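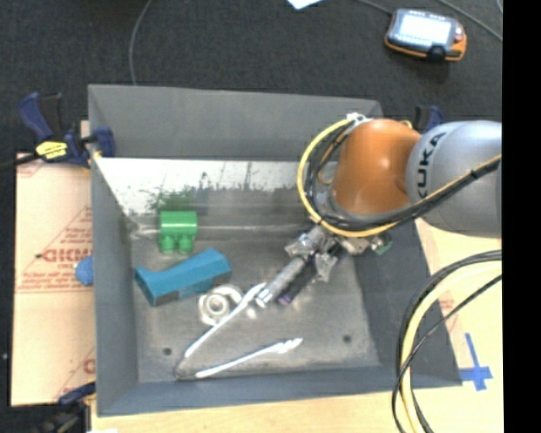
Sorting small goods by hand is among the oldest tasks at the Siltton lending center in Ulville, and it remains one of the slowest. Marwa Ait Ali has supervised the returns room there for 15 years. She spoke with the Awan bulletin in December about mixed bins, about what people send back, and about the order in which a container should be emptied.

The center lends household and play items to families, schools and day programs across the district. Its current catalog lists 2,705 items, ranging from kitchen tools to building blocks. Items leave in labeled pouches. They rarely return in them.

"We ask borrowers to bring everything back in the pouch it came in," Ms. Ait Ali said. "Most people put the whole loan into one bag. By the time it reaches us, the tongs are in with the toy blocks and somebody's house key."

The contents of each bag are emptied into a gray bin, which staff then clear one item at a time. The center settled on large bins with sloping walls after several years of using flat trays. Ms. Ait Ali said that small pieces used to roll off the trays and were often found weeks later under the shelving. With a deeper bin, the pieces stay where they are put, although the corners take longer to reach.

"The corners are where you lose time," she said. "Anything resting against a wall has only one good side to take hold of. New staff go for the corner first and get annoyed. I tell them to clear the middle."

Long items come out first under the written procedure, followed by anything with a hinge. Tongs are a particular concern, as they open when lifted and can carry a smaller object along with them. Blocks and other solid pieces come next. The smallest items are left for the end, when the floor of the bin can be seen clearly.

Asked whether the condition of the bins mattered, Ms. Ait Ali said that it mattered more than visitors expected. A metal floor becomes worn and patchy with use, and under strong light it can reflect so brightly that a pale object is hard to see against it.

"You learn to move your head," she said. "Or you move the lamp. A green block you will find in any light. A clear plastic lid is another matter."

The center purchased its first sorting tables from Zoridetti, and several are still in service. Ms. Ait Ali prefers a light wooden top over a dark floor. A dropped piece is easier to hear on wood, she explained, and the dark carpet makes it plain where the table ends. She conceded that black pieces are lost on the carpet with some regularity.

In a typical week the room handles 160 returned loans. Nearly 72 of them contain at least one item that was never lent by the center. These are held for a month at the front desk, and those that remain unclaimed are passed to the Ulville exchange shelf.

Ms. Ait Ali does not favor penalties for mixed returns, an idea that has been raised more than once. The center introduced a small charge several years ago - and withdrew it the following spring, after loans to day programs fell.

"I would sooner have the things back in a heap than not have them back," she said.

Her present request to management is a modest one. She would like a second table near the door, so that incoming bags no longer wait on the floor during the late afternoon, when most borrowers arrive. The request will be considered with the spring budget.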